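# How does a robot arm know where to go?

*Written by Elīna Kalniņš for the Gandeo young makers' pages*

When you want to pick up a toy, you do not think very much. Your eyes find it, your hand goes there, your fingers close. A robot arm must do the same job, but every small part of it has to be written down first by a person. This writing is called software.

Our program has the name Kurnow. It has three parts, and they talk to each other all the time.

## Part one: looking

A camera gives the computer a picture. For the computer, this picture is only a very big table of numbers. Each number says how bright one tiny dot is, or what colour it has.

So how can it find a toy in there? One way is to search for dots of the same colour which are neighbours. If many red-orange dots sit close together with brown dots, the program says: "Maybe this is my toy!" It says maybe, because a program can make mistakes, the same as you when you look for a sock in a dark room.

A plain dark table makes this work easier. A table with flowers on it is much harder.

## Part two: planning

Now the program knows where the toy is and where it should go. But an arm cannot jump. It has joints, like your shoulder, your elbow and your wrist, and each joint can only turn. The planner must find out how much each one should turn so the tip arrives at the right place.

Try it yourself. Put your finger on your nose. Now do it again with your elbow lifted high. The finger is in the same place, but the arm has another shape! The planner has to choose between such shapes, and it must not choose one that hits the table.

The blue arm is at the white tile here, with a small brown and red-orange figure at its tip. The black box near the tip is a servo, a motor which can turn to an angle and stay there.

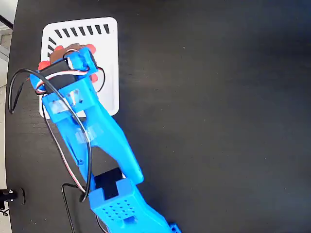
## Part three: moving

The plan is a list of small steps. One of our plans had 302 steps in it. The program sends them to the motors one after another, and after each step it asks: "Are you there already?" If the motor is a little behind, the program pushes it a bit more. This asking and correcting is called *control*. You do it too when you ride a bicycle -- you lean a little, you feel it, you lean back.

My colleague Algirdas Kuusk wrote this part. His first version corrected too strongly, and the arm was shaking like a wet dog. He made one number smaller, from 56 to 12, and then it became calm.

## Words to remember

- **Joint:** a place where the arm can turn.
- **Planner:** the part of the program that chooses the way.
- **Control:** asking and correcting, again and again.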